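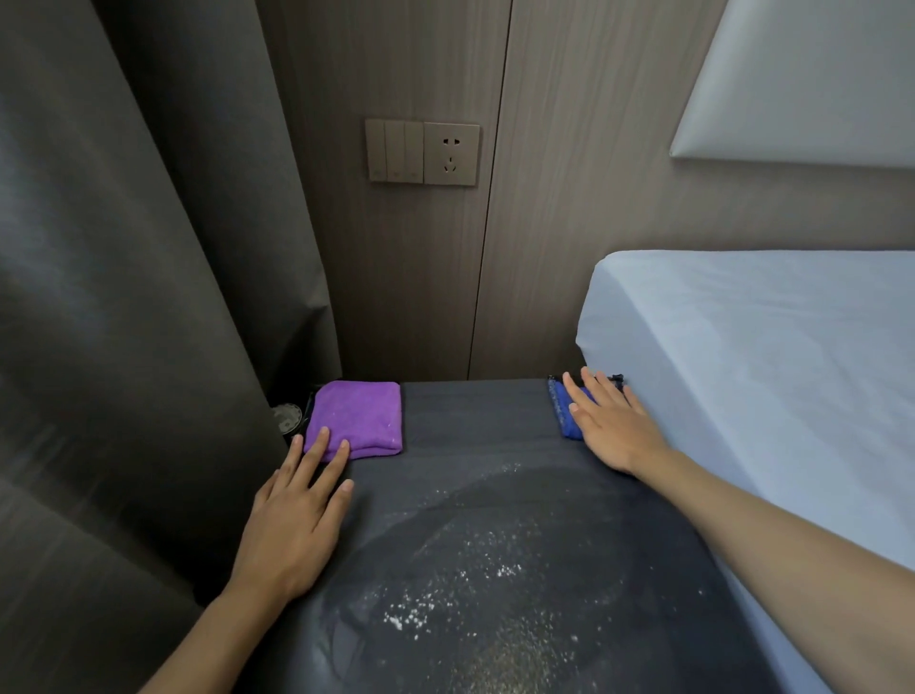
Sheldon Gill asks whether the bedside surface may be wiped with a damp cloth straight away when there is fine white dust on it, or whether the dust has to come off first. The dust comes off first. Water turns powder into a paste that settles in the grain and along the seams, and it then takes several passes to remove. The order of work in this section applies to powder, lint and crumbs alike.

6. Cleaning bedside surfaces

Last updated: Tuesday, October 31, 2023

6.1 Scope

This section covers the tops, front edges and side panels of the Durnwood nightstand in all dark finishes, together with the wall and floor area next to it. Fabric-covered parts are covered in 6.5. For drawers and runners, see section 7.

6.2 Materials

Two microfiber cloths of different colors, one for dry work and one for damp work
Clean water, lukewarm
Neutral liquid cleaner, Pladus or equivalent
Measuring cup marked in milliliters
Vacuum cleaner with soft brush head

Mix 6 ml of cleaner into 1,000 ml of water. Do not increase the dose for heavy soil. Excess cleaner leaves a gray film on dark finishes that is visible in side light.

Assign one color to dry work and keep to it. A cloth that has been used with cleaner must be laundered before it is used dry. Wash cloths without fabric softener.

6.3 Preparation

1. Remove lamps, cups, chargers and other loose items.
2. Draw the curtain clear of the surface. If it cannot be moved, tuck the hem behind the nightstand.
3. Tuck in or fold back any bedding that touches the top.
4. Open the window or switch on the room light. Dust on a dark finish is difficult to see in low light.
5. Vacuum coarse particles with the brush head at the lowest suction setting.

CAUTION: Do not blow dust off the surface. It settles on the bedding and in the curtain folds.

6.4 Wiping the top

Start every top at the back edge and finish at the front. The back corners collect the most lint, particularly where a curtain hangs beside the furniture, and they are easily missed if the work begins at the front. Park the cloth not in use in a back corner, folded, as with the purple one here, and work with the other. The blue cloth is bunched under the hand, which is acceptable for a front edge but gives uneven pressure on the flat; fold it into quarters for the main area.
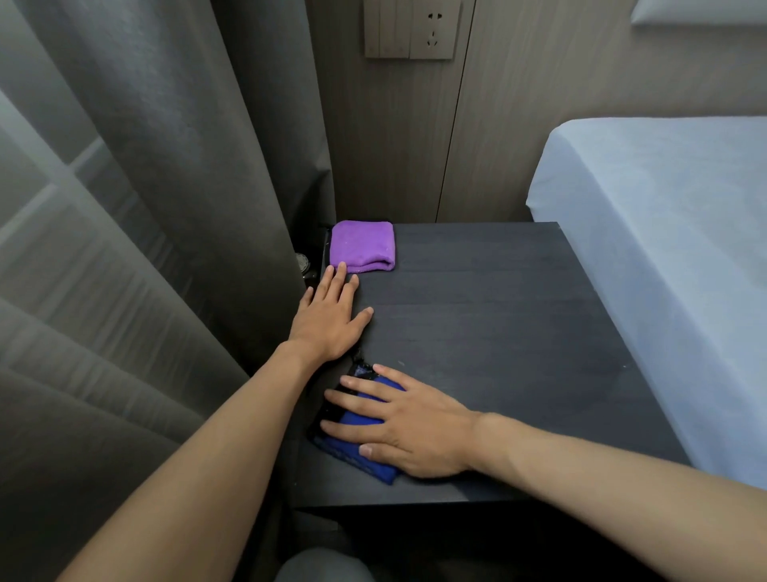
Joints and seams need a separate pass. A full-width wipe bridges the gap and leaves residue in it, so run one folded edge of the cloth along the joint first, using light fingertip pressure. On a top with a seam running from left to right, such as this dark gray one, follow the line from one side to the other, then wipe the narrow strip behind it before moving on to the larger area in front.

1. Fold the dry cloth into quarters.
2. Wipe from left to right in straight, overlapping passes. Lift the cloth at the end of each pass.
3. Turn to a clean face when the cloth shows visible dust.
4. Wet the second cloth in the solution and wring it out until it no longer drips.
5. Wipe the top again, following the grain.
6. Wipe the front edge last.
7. Dry at once with a clean, dry part of the first cloth.

NOTE: Pale specks that remain after step 7 may be part of the finish. Check with a fingertip before wiping again. Do not scrape.

CAUTION: Standing water must not enter the seam. If liquid has been spilled, blot it and leave the surface clear for 13 hours before replacing any items.

6.5 Fabric-covered parts

1. Vacuum with the brush head. Do not rub powder into the weave.
2. Press a dry cloth onto the remaining particles and lift it straight up.
3. Shake the cloth outdoors and repeat.
4. Use the damp cloth only on marks that are still visible. Dab from the outside toward the center.

6.6 After cleaning

Leave the top uncovered until it is dry to the touch. Release the curtain and check the hem for lint. Replacement cloths are listed in the Lachance accessories table under order number 428.

Contact: Gosport Home Care, Customer Documentation | Copyright 2023 Gosport Home Care | Back to top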